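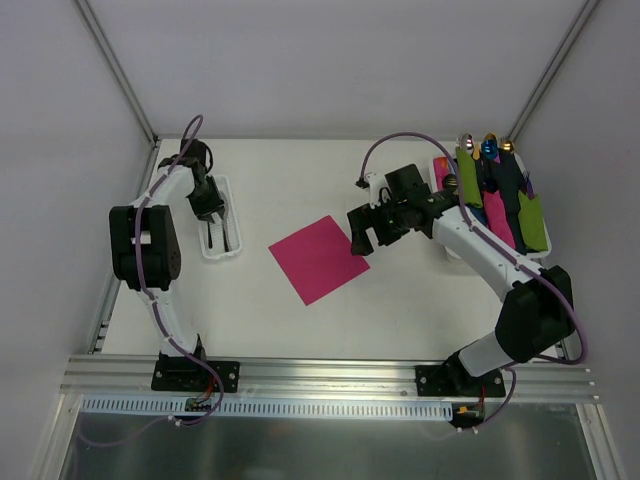

White worktop, plain gray walls.

How to clear a shared work table and keep it clear (without buying a system)

By Aoi Uchida

I have read a lot of advice on tidy work tables, and most of it seems to be written by people who sell trays. Buy the pegboard, buy the matching bins, print the labels, and the mess goes away. In my experience the mess moves into the bins, where it takes longer to find.

The method below is slower and duller. I used it on the long table at the Ratcombe repair room, where up to eight people work on a Wednesday night, and I've used it on my own bench at home with less success, which I'll get to. You need an afternoon, a cardboard box, masking tape and a pen.

Step 1. Take everything off

Everything means everything, including the lamp and the jar of pens that has always been there. Put it on the floor or a spare table. People will tell you to sort as you go. I don't believe in it. Sorting as you go is how you end up reading an old manual for forty minutes with half the table still covered.

Wipe the surface once it's bare. Warm water and a drop of dish soap will do for most finished tops. I'd be wary of the sprays that promise to "restore" a worktop, and I'd try any of them on the underside first.

Step 2. Put back only what gets used today

If you're doing a job right now, put back what that job needs. If you aren't, put back nothing. The usual rule is to keep "daily items" within reach, but everyone lies about what they use daily. I would have sworn I used my calipers every day. They sat in the box for five weeks.

Step 3. Box the rest and put tape on it

All of it goes into the cardboard box. Write the month on a piece of tape and stick it on the side. Ours said December. When you need something, take it out and find it a proper place that evening, in a drawer or on a shelf, but not on the table.

Whatever is still in the box after two months can probably go. I say probably because the standard advice is to throw it out without looking, and that's how the Flomcombe group lost the only key to their drill press. Look first.

Step 4. Allow one container

You can have one. Choose something shallow, with sides you can see through or over, so that nothing has a chance to settle at the bottom. Mesh is fine. A deep tub with a lid is a way of hiding things from yourself.
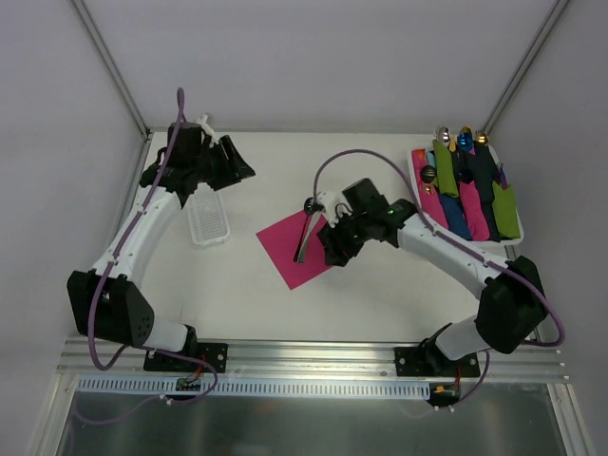 Small mesh basket with nothing in it.

The container is for small parts from the job in progress, and it gets emptied when the job ends. If it's full and you don't know what's in it, go back to Step 3.

I'm often asked which one to buy. Any of them. The Cluseo trays are nice enough, and I own a Takeda one that was a gift, and neither has made me a tidier person. Measure the space before you order, though, and check whether the size given is for the inside or the outside.

Step 5. Agree on the end-of-day rule

A table that belongs to one person can be left in the middle of a job. A shared one can't, or you'll have an argument over a glue pot. Our rule is that the last person to stop working clears whatever is left, including other people's things, into the box. It sounds unfair and it is a bit unfair. It also works better than the cleaning rota, which lasted five weeks before people stopped signing it.

Don't bother with a sign. We had three of them, laminated, and things got stacked against them.

What didn't work for me

Labels on drawers: useful for the first month, wrong after that. Drawing outlines around tools looks great, and then somebody buys a different hammer.

Color coding. I still don't know what yellow was supposed to mean.

Doing all this at home. With no one else waiting for the space, my own bench filled up again by the following weekend. I've since moved to a smaller one - an old hall table, two drawers - and it fills up just as fast, but takes less time to clear. If you live alone and have a fix for this that doesn't involve an app, leave it in the comments.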